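Lerkevow Sleep and Diet Diary: README
2024-08-09
By Ashley Sugden

Lerkevow is a set of self-reported diary entries about what people ate in the evening and how they slept afterwards. It was put together by Maureen Ellwood and Ashley Sugden with help from a small group at Cheetham. This file covers what is in the release, how the entries were gathered and what you should watch for when you use them.

The release holds 3495 diary entries from 806 adults. Each person kept the diary for up to 40 nights. Most stopped well before that, and a good number filled in only two or three nights. We kept the short diaries in.

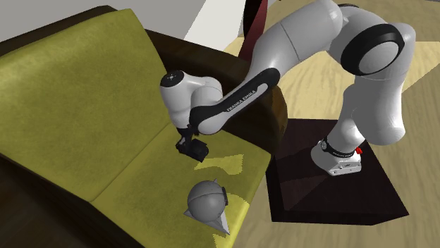
## What is in the folder

- `entries.csv` has one row per night. It gives the participant code, night number, time of last meal, time of last drink with caffeine, lights-out time, wake time and a rest score from one to five.
- `people.csv` has one row per participant. It gives age band, usual work pattern (day, evening, night, mixed) and whether they take a daily supplement.
- `foods.csv` maps the free-text meal notes to 40 food groups. Munther Hijazi did the first pass by hand and Liam Birkett checked it.
- `changes.txt` lists corrections made after the first release.

Times are in local time, 24-hour clock. A blank cell means the person skipped the question. A zero in the caffeine column means they answered "none". Please don't treat the two as the same thing. The July build did, and any averages made from it will be wrong.

## How the entries were collected

Participants filled in a paper form or the Brender web form in the morning. Both forms ask the same questions in the same order, but the web form won't accept a wake time earlier than lights-out unless the date is changed as well. Paper forms had no such check, so some night-shift rows had to be fixed by hand. These are marked `edited` in the last column.

Nobody was asked to change their diet. There were no set meals and no weighing of portions. If someone wrote "toast and a bit of cheese", that is what went into the notes field before coding. 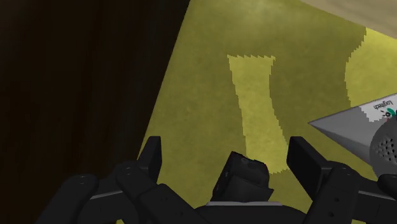

Close view of the gripper fingers over olive-yellow upholstery.

## Food groups

The groups are broad. Yoghurt, milk and soft cheese sit together under `dairy`. Soups go under their main ingredient where the person named one, and under `mixed` where they didn't. Herbal tea is a drink with no caffeine, and green tea is counted with the caffeinated drinks. Flavoured mineral water is under `soft_drink`, which a few people have queried. We left it there to match the older Kukasari coding sheet.

Supplements are recorded as yes or no only. Brand and dose were dropped before release, as some combinations were unusual enough to point to one person.

## Known problems

The rest score is a personal rating. One person's three may be another person's five, so compare a person with themselves before comparing groups.

Night-shift workers are few. Don't draw much from them on their own.

Late meals and late bedtimes go together in this data. If you look at meal time without allowing for lights-out time, you will probably find an effect that belongs to the bedtime.

Two batches of paper forms used an older layout with no line for snacks. Their snack column is blank throughout.
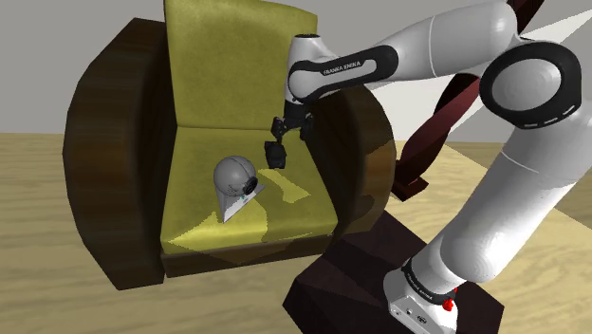
CHEETHAM, July 2024

The coding group met to go over the rows that Munther and Liam had coded differently. Most were takeaway meals where the note gave only the name of the shop. Those have been moved to `mixed`. Ashraful Khan also found a run of wake times entered as bedtimes, and they have been swapped back. Both changes are in the current files.

## Use and limits

You may use the entries for teaching and research, with credit to Lerkevow. Don't try to work out who a participant is, and don't join the files with other records to do so. The data isn't medical advice and shouldn't be used to tell anyone what to eat or how to treat a sleep problem.

Send corrections to Ashraful Khan with the participant code and night number.

Related items

- Brender web form: question list
- Kukasari coding sheet, older version
- Notes on shift work and meal times
- Lerkevow change log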